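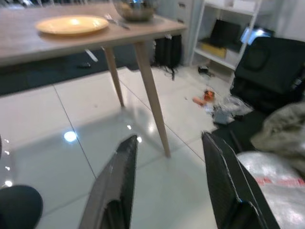 Issue 262, page 11

HOW DOES A DELIVERY VAN KNOW WHERE TO GO?

A delivery van might stop at more than a hundred doors in one day. The driver does not look at the first parcel, drive to that address, then pick up the next parcel and see where that one is going. If drivers worked that way, they would cross the same town over and over again. They would use a lot of fuel and get home very late.

The order of the stops is called a route. Working out a good route is a job in itself, and it is done before the van leaves.

Sorting the parcels

Parcels come into a building called a depot during the night. At the Skorkine depot in Erkirside, 2724 parcels came in on one night last October. Each parcel has a label with a bar code. A scanner reads the bar code and a computer looks up the address.

The computer puts addresses that are near each other into groups. Each group goes to one van. A van that works in the middle of town may have a small area with lots of stops. A van that goes out to the farms has a big area with fewer stops, but the driver covers many more miles.

Picking the order

Now the computer has to choose which door comes first, which comes second, and so on. This sounds easy. Try it with three houses. Call them A, B and C. You could go:

A, B, C
A, C, B
B, A, C
B, C, A
C, A, B
C, B, A

There are six different orders for three houses. With four houses there are 24. With five there are 120. With ten houses there are more than three million! Even a fast computer cannot check every order for a hundred stops. So it takes a shortcut. It makes one route that is fairly good, swaps a few of the stops, and checks whether the new route is shorter. If it is, the computer keeps the change. It does this many thousands of times. The route it ends up with may not be the very best one, but it will be close enough for the van to have a good day.

Mathematicians have a name for this kind of puzzle. They call it the traveling salesman problem.

The shortest way is not always best

Short routes save fuel, but distance is only one part of it. A computer that plans routes also has to think about:

Left turns. In a country where people drive on the right, a van turning left often has to wait for a gap in the traffic. The engine is running the whole time. Going around the block with right turns can be quicker.

Hills. A full van is heavy, and pushing a heavy van up a hill takes a lot of energy. Sometimes it helps to drop off the heaviest parcels first.

Schools. Streets near a school are busy when classes start and end. A good route goes there in the middle of the morning.

Opening times. There is no point in getting to a store at seven if it opens at nine.

Loading the van

Once the route is ready, the van can be loaded. The last parcels to be delivered go in first, at the front end of the cargo space. The first parcels to be delivered go in last, next to the back doors. Heavy boxes go on the floor and light ones go on the shelves.

Nobuhle Radebe has driven a van in Erkirside for 11 years. "If the van is loaded wrong, I have to climb over everything at each stop," she says. "I can tell by the second street whether it's going to be that kind of day."

She also knows things the computer does not. One street on her route floods after heavy rain. There is a bridge on Thammasiri Road that is too low for the tallest vans. When drivers tell the depot about places like these, Bheki Fourie types them into the planning program, and the next route goes a different way.

What about electric vans?

Electric vans run on a battery, so the route has to fit the battery. The planner needs to know how far the van can go before it must be charged. Cold weather makes that distance shorter, and so does using the heater. Many electric vans do all their stops in one trip and then charge at the depot overnight.

Stopping and starting suits an electric van quite well. When the driver slows down, the motor works backward and puts a little electricity back into the battery. This is called regenerative braking.

Words to know

Depot: a building where parcels are sorted and vans are loaded.
Route: the stops a driver makes, in order, and the roads between them.
Cargo: the things a vehicle carries.
Fuel: something that is burned to make an engine run, such as gasoline or diesel.

Try it yourself

Draw a map of a small town on a sheet of paper. Mark one depot and six houses. Use a piece of string to join them, starting and ending at the depot. Mark the string where it ends and measure it with a ruler. Now try a different order and measure again. Ask a friend to have a go on the same map and see who can use the least string.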